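Does a "Hot Hand" Really Make You Score More?
By Lucinda Ferreira
June 7, 2024

You have heard a sports announcer say it. A basketball player makes three shots in a row, and the voice on TV yells, "She's on fire! Give her the ball!" People call this having a hot hand. But should you believe it? I'm not so sure.

Try this first. Flip a coin 70 times and write down heads or tails each time. You will probably find a streak of four or five heads somewhere in your list. Did the coin get hot? Of course not. Coins don't practice and they don't get excited. Streaks just show up when you do something lots of times.

Now think about a player who makes half her shots. Over a whole season she will have streaks too, even if nothing special is going on. We remember the night she made 8 in a row. We forget the night she missed most of them, and so does the announcer.

In March I watched the Temby youth team play Zamora. A guard from Temby hit 3 long shots before halftime, and the whole gym was sure he couldn't miss. His coach told everyone to pass to him. He missed his next four. Does that prove the hot hand is fake? No! One game can't prove much of anything, and you should be suspicious of me if I say it does.
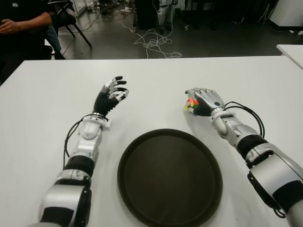
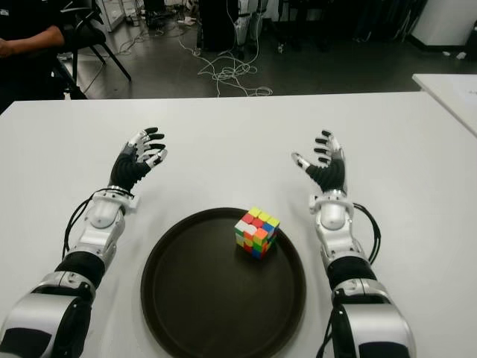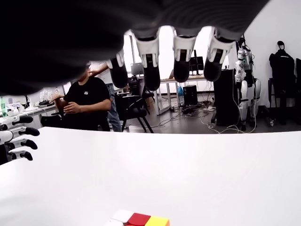

Scientists have argued over this for years. Some early studies said the hot hand was all in our heads. Later, other people checked the math and said there might be a small effect after all. Small is the word to watch. A player who feels good might shoot a little better, but "a little better" is a long way from "on fire."

There is another problem. A player who thinks he is hot may start taking harder shots, and the other team may guard him more closely. That makes it tricky to tell what is going on.

You can test it yourself. Have a friend take 19 free throws and write down every make and every miss, in order. Before each shot, guess what will happen. Then check how many of your guesses were right, and don't erase the bad ones.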